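Strip an Old Office Desktop and Keep Every Part Straight

by Pornthip Boonyarit

469 shares | 168 comments

I love taking old desktops apart! They were built to be serviced, and once you have done one you will want to do the whole pile. The part people struggle with is keeping track of what came out, so this guide leans hard on one cheap helper: a parts tray with a place for each piece.

What you need: a Phillips screwdriver, a tray, a soft cloth and a clear table. Give yourself an evening the first time.

1. Get the case open

Shut down, pull the power cord and hold the power button for a few seconds. Lay the tower on its side and take off the side panel. Snap a picture of the cables before you touch any of them — you will be so glad you did.

2. Take out the memory and the processor

Push back the clips at the ends of the memory slot and lift the module by its edges. For the processor, remove the cooler, raise the metal bracket and pick the chip straight up. Fingers off the contacts!

3. Free the hard drive

Unplug both cables by their connectors, then release the latch and slide the drive out of its cage. Set it down gently, because drives hate a knock. Mine go in the gray tray with everything else.

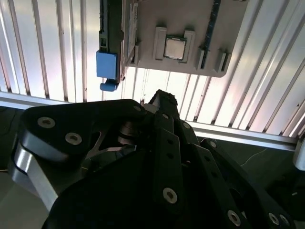
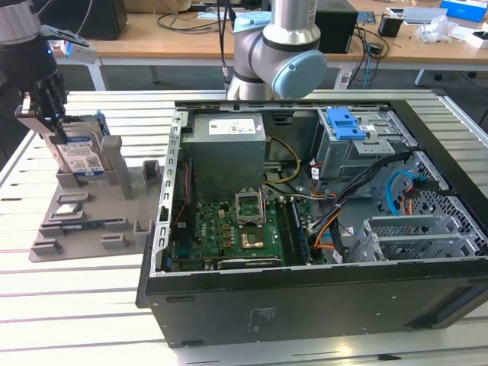 4. Label as you go

Write the model of the computer on masking tape and stick it to the tray right away. I skipped this once on a Tuesday night with 6 machines open, and my friend Mattes Seidel and I spent the rest of the week matching memory to boards (still fun, but never again).

5. Check before you store

Look over the gold contacts on the memory and wipe off any dust. Chips and modules go into anti-static bags, one part per bag, with the tape moved over to the bag. If you plan to reuse the drive, back it up first and then wipe it.

Share this guide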